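Derkstead Evening Program
Household Skills, Unit 5: Beds and Bedding
Course handout
Last updated: June
Print this page | E-mail this page
Search this site Enter keyword Go

Bring last week's sheet on laundry symbols. We will need it for the second half.

5.1 Stripping the bed

Take things off from the top down and sort them as they come off. Cushions and plush items go on a chair. Blankets are folded in half once and laid over the back of the chair. Sheets and pillowcases go straight to the wash pile. Do not drop everything on the floor and sort later. It takes longer and the clean blanket picks up dust.

Most of the beds you will deal with at home stand against a wall on at least one side. The blanket tends to bunch up there. Pull it toward you from the wall side first, then from the foot. If you pull only from the foot, the far corner stays caught and you end up kneeling on the mattress to free it.

Check soft items before you put them aside. Look along the seams for splits and for filling or lining working its way out. A small split can be closed by hand with a ladder stitch. Wash after mending, never before.
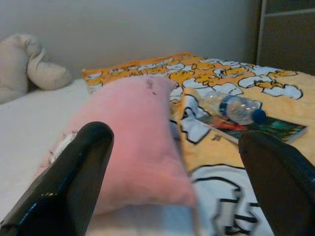 Printed blankets with large areas of strong color should be washed alone the first time. After that they can go in with other colored items, but keep them away from white sheets. Use a low spin. Plush goes in a mesh bag, on the gentle cycle, and dries flat. Anything with a sewn-on patch or face is turned inside out if it has a removable cover. If it does not, sponge it by hand.

5.2 The bare mattress

With the sheet off, do these in order:

- Vacuum the top with the upholstery nozzle, working from the head to the foot.
- Go along the piped edge with the narrow nozzle. Crumbs and lint collect against the piping.
- Do the side panel last. On a quilted panel, move the nozzle up and down, not sideways.
- Spot clean marks with a damp cloth and a drop of mild soap. Blot. Do not scrub.
- Leave the mattress uncovered for an hour with a window open.

Quilting holds dust in the stitched lines. The puffed parts look clean long before the lines are. Run the nozzle slowly along the stitching and press lightly.

If you sprinkle baking soda, leave it on for 10 minutes at least and vacuum twice. The class test last term used one box, 500 grams, and that was more than enough for a double bed.

5.3 Putting it back

Fitted sheet first, starting with the two corners at the wall. Then the flat sheet if you use one, then the blanket, then cushions. A blanket you only use on cold nights can stay folded to one side.

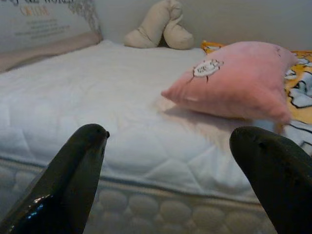 Fenna Jacobs objected to this order when we tried it on Saturday. In her view the corners nearest you should go on first, as they hold the sheet while you reach over, and she finds the wall side impossible on a heavy mattress otherwise. Both ways were tried and both gave a flat sheet. Use whichever you can do without lifting the mattress more than once.

For next time

Read pages 156 to 162 in the course reader (storage of blankets and seasonal bedding). Strip, clean and remake one bed at home and write down how long each part took. Hand the times in to Bahman Najafi at the start of class.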